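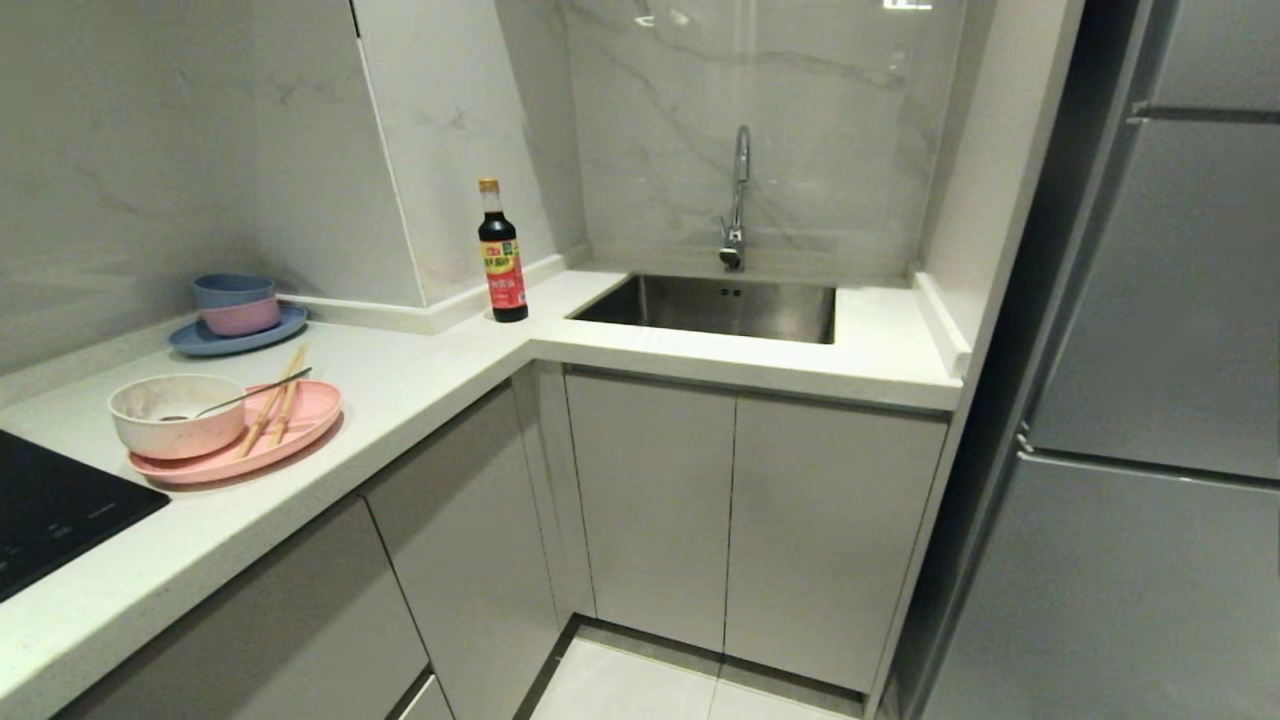 Ullia entered revision 19 in the build log at the kitchen counter. The arm drew 80 watts at idle. The left finger had a slot through it to save weight; the right was solid. Dellon had printed both at home in July and posted them without a note.

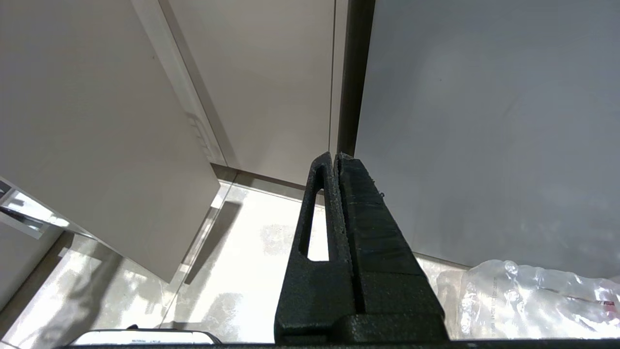 Closing force was set too high for glazed bowls. She lowered it by 400 counts, saved the file and ran the empty cycle again. The joints moved in order — base, elbow, wrist — and the log recorded no fault.

The remaining problem was the drawer. Its rack was wire, and the planner treated wire as air.
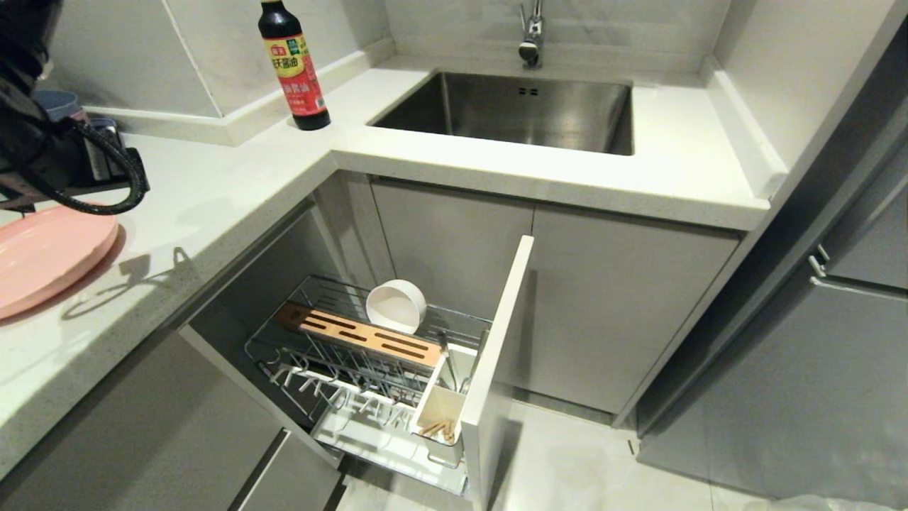
Dellon wrote back that the planner was right, wire being mostly air, and that she should model the rack as a solid block with slots.

She did so. The model came to 779 faces. It loaded slowly, and the fan came on.

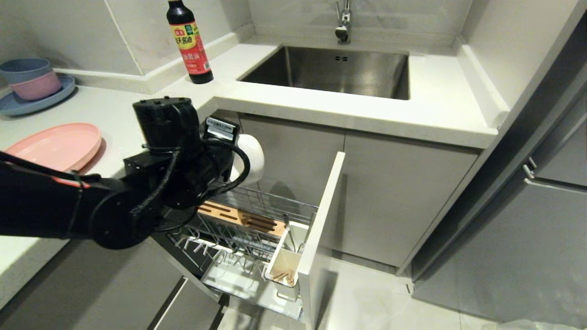
Encarnación Quintana
Fiction contributor

Ullia kept one hand near the stop switch and sent the next target. The planner accepted it. In the log, under remarks, she typed "rack now exists", deleted it, and typed "collision model updated". Then she asked Dellon if he was coming back to Jurnton for the second arm. The reply field stayed blank, so she started the next run.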